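Rallye-raid : ce que les classements ne disent pas
Notes pour l'intervention, version courte

Ouverture. Remercier Anneliese Brandes pour l'invitation. Annoncer tout de suite que je ne vais pas raconter de belles histoires de dunes. Le sujet, c'est la catégorie amateur sans assistance, et ce qu'on nous vend avec.

Point 1. La promesse
Lire à voix haute la phrase de la brochure du rallye Vesmont : « une aventure ouverte à tous ». Laisser un silence. Demander qui, dans la salle, a déjà payé un engagement, un transport de moto, des pneus et un mois de congé sans solde. Puis reposer la question du « tous ».
Cas d'Atif Malik : 14 mois de préparation, abandon à la troisième étape, embrayage. Il en parle très bien et sans amertume. Moi, j'en ai un peu à sa place.

Point 2. Les chiffres qu'on aime citer
31 motos au départ dans la catégorie l'an dernier. L'organisation met en avant le nombre de finisseurs, mais compte aussi ceux qui sont repartis après une journée de pénalité. Ça se défend. Je voudrais juste que ce soit écrit quelque part ailleurs qu'en annexe.
Étape marathon de 1000 km, liaison comprise. Rappeler que la spéciale n'en faisait pas la moitié. (Ne pas m'étendre, quelqu'un posera la question.)

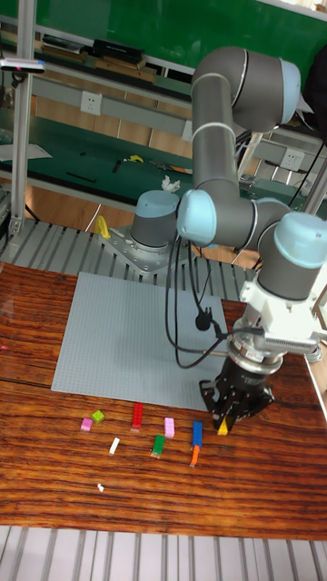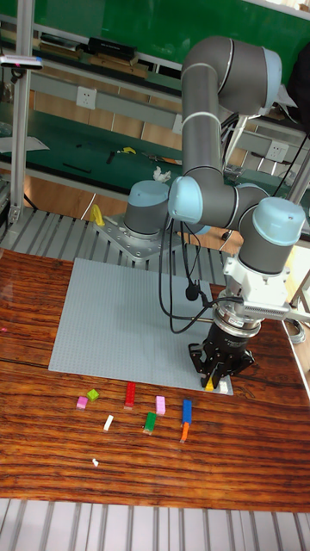

Point 3. Le matériel
Dogar propose maintenant un kit de navigation « pour débutants ». Je l'ai essayé en janvier sur la piste de Plandach. Dérouleur correct, support trop souple, notice mal traduite. Au bout de 100 km de tôle ondulée, je resserrais tout à la main. On m'a répondu que c'était mon montage. Possible. Mudassar Niazi avait fait le sien lui-même et a eu le même jeu au même endroit.
Ne pas tourner ça en règlement de comptes. Dire que le prix a baissé, c'est vrai.

Point 4. La sécurité
Partie la plus sérieuse, ralentir.
La balise fonctionne, je n'ai rien à redire là-dessus. Ce qui me gêne, c'est la fatigue. Un amateur rentre au bivouac à 22 h, fait sa mécanique, dort trois heures et repart. Chrysanthi Chrysikopoulos réclame depuis longtemps un repos minimal imposé. On lui oppose « l'esprit de la course ». Je demande à voir où cet esprit est défini dans le règlement.

Si le temps manque, sauter le passage sur Rarkia et aller droit aux questions.

Questions probables
Est-ce que j'y retournerais ? Oui, sans doute, et ça n'enlève rien à ce qui précède.
Faut-il supprimer la catégorie ? Non. Rafia Orakzai défend un quota plus bas, je ne suis pas convaincu, mais qu'on en discute.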